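Home | Builds | Gallery | Bench rota | Join | Contact

Sturkora: a gripper you hold and a gripper that copies it

Sturkora is a pair of machines being built at the Sostham shared workshop. One is a gripper on a handle that you work by squeezing. The other is the same gripper on the end of a small arm, with a motor doing the squeezing. The idea is to pick something up by hand, record how the fingers opened and closed and where the handle was, and have the arm repeat it. The hand-held half works. The arm half moves, and can close on a block of pine without dropping it most of the time.

The build began in October as an evening project between me (Philomena Lamptey) and Hammad Abbasi. Elsa Kiiskinen joined when we reached the wiring, and Cauã Brandão has written nearly all of the code that runs on the arm. This page was last changed on 2026-02-17.

The handle

We made the handle three times. The first was a length of broom handle with a flat sawn on it, and it was comfortable for a minute or so. The trigger was in the wrong place and pulled the whole tool round in your hand as you squeezed. The second was shaped like a drill grip and was far too big for Elsa. The third is slimmer, has the trigger under the first two fingers, and leans forward a little so your wrist stays straight when you reach down to a bench.

If you are making something like it, try the handle with a bag of rice taped to the front before you build anything else. We should have done that. The weight at the far end matters much more than the shape of the grip, and we kept changing the shape.

The fingers

Both tools use the same fingers, made to the same drawing, so a pair can come off one and go on the other. Each is a plain block with a flat inner face. Fitzgerald Escobedo, who has the bench next to ours, wanted us to try curved ones, and we did make a set. They held a mug well and nearly everything else badly. With flat faces you can pick up a box, a tin lid or a pencil, provided you come at it square.

Soft pads are the part we still argue over. Rubber sheet grips well but comes away at the corners. Foam tape is easier to replace and squashes, so the same trigger position gives a different gap from one day to the next. For now we run without pads and accept that glass slips. Cauã would prefer pads on the arm only, and I would prefer the two to stay the same, as it makes little sense to record with one surface and play back with another.

The pivot

The early pivots were bolts through plain holes. They worked loose, and once there was play in them the fingers no longer met. You could squeeze until the tips touched and still have daylight at the back. Lining the holes cured most of it. We ream them by hand, a little at a time, and test with the actual pin. I spoiled a part by doing it with a drill in a hurry.

The left and right sides are geared together so that one can't close ahead of the other. The teeth need cleaning fairly often. Sawdust gets into everything here, and it packs down into a sort of felt that stops the last bit of travel. An old toothbrush is enough. We don't oil the gears, only the pins, and only a drop.

Wiring

A small sensor reads how far the fingers are open. Its cable first ran down the outside, where it caught on sleeves, table edges and once on the bench vice. Elsa moved it inside the handle and put a loop of slack at the pivot. She labels both ends of every wire, including wires that are only a hand's width long, and it has saved us a good deal of time.

The sensor gives a number and the number drifts. Before each recording we open the fingers fully, wait, close them fully, wait, and store both readings. It takes 2 minutes with the restart and we skip it at our own risk. A whole evening of recordings in the autumn had to be thrown away because the closed reading had been saved with a strip of card still between the fingers.

The arm

The arm is called Kallio, after the box it was stored in. It came to us as parts: four joints, no base and no power supply. Hammad made the base from kitchen worktop offcuts, and it is heavy enough that the arm can stretch right out without tipping. It has to be carried by two people, or by Hammad.

Kallio is slow. We have limited it to 12 degrees a second at every joint, and there is a stop button on a lead long enough to reach the chair. Please leave both as they are if you borrow it. The motors don't hold when the power goes off, so the arm drops, and anything under it gets hit. Park it on the foam block first.

The gripper on the arm is a bit heavier than the hand-held one on account of its motor. That changes how it sags at full reach. Cauã has a correction for this which is good in the middle of the bench and poor near the edges. We work in the middle of the bench.

Recording and playing back

A recording is one attempt at one job: pick up the block, put it in the tray, let go. We do them in batches of 60 and then stop, because people get careless. There are over 3,000 on the drive now, counting the bad ones, which we keep in a separate folder. The jobs so far are the pine block into the tray, a cotton reel onto a peg, and a cloth folded once. The cloth hardly ever comes out right when Kallio does it.

The program that sorts the recordings is called Romano. It throws out any where the fingers never closed, or where the handle moved faster than the arm could follow. It also lets you step through a recording slowly and see the finger gap as a line at the bottom of the screen. That line is the most useful thing we have. A good pick has a clean drop, a flat piece and a clean rise. If the flat piece wobbles, the object was slipping.

New people tend to squeeze too hard and too quickly. Open wide, come down straight, let the fingers sit either side of the object for a moment, then close. The pause feels odd but it makes the recordings easier to line up with each other.

What we would change

I would make the fingers a little longer. To pick up anything thin you have to get your knuckles very near the bench, and it is tiring over a full batch. I would also make the trigger return spring adjustable. Hammad likes it stiff and I don't.

Elsa wants a connector at the handle so the tool can be unplugged and put away in its tin. At present the lead is soldered in and the tool lives at the back of the bench with the lead wrapped round it.

Cauã's list is longer and mostly concerns timing. The hand-held tool and the arm are read by different boards, and their clocks wander apart. He lines them up afterwards by tapping the handle on the bench at the start of each recording and finding the knock. It is crude and works well enough.

Drawings for the handle, the fingers and the base are in the blue folder on the shelf above the pillar drill. Please put them back in order. The finger drawing has a pencil correction on it, and the pencil figure is the right one.

Gallery

The flat faces have had a lot of use by now, and we check them before a batch. A bit of grit stuck to one side is enough to tilt a thin object as the fingers close. With the jaws open over the bare wood you can see how scuffed both inner faces have become, and where the dark finish has rubbed to light grey along the edges of the left one. There is a brass-coloured ring in the round hole at the lower left, and a thin curl of wire or thread sticking out by the left finger, which is the sort of thing to look for before recording.
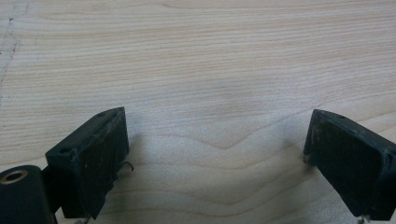
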